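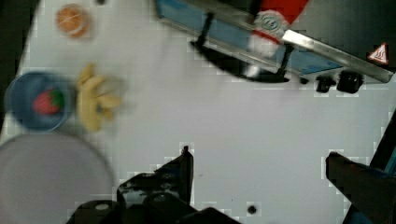
Do I get paid even if I hate it? asked one of last year's tasters, four minutes into her first session. Yes. Hating it is fine, and we have a box on the form for it.

Brellow is looking for 40 people with working tongues to join its summer fruit snack panel in July. You'll come to our office on Rolari Street, eat things that claim to taste like strawberry, and tell us how far they got. Six sessions, one hour each. The pay is $575 for the full set, paid after the last one, for reasons involving the people who vanished after session two.

You should be over 18, free of food allergies, and able to describe a flavor in words other than "nice." Smokers, sorry. Chefs, also sorry, you argue. 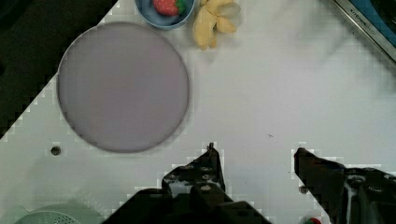
Banana people should get their own panel, wrote a taster in the comments on our last call, and we gave in. Tick "banana" when you apply. It pays the same and the room is quieter.

To apply, fill in the short form at the front desk, Room 517, or ask for one by mail. Forms are due 03/02/2024. Please don't bring samples of your own jam.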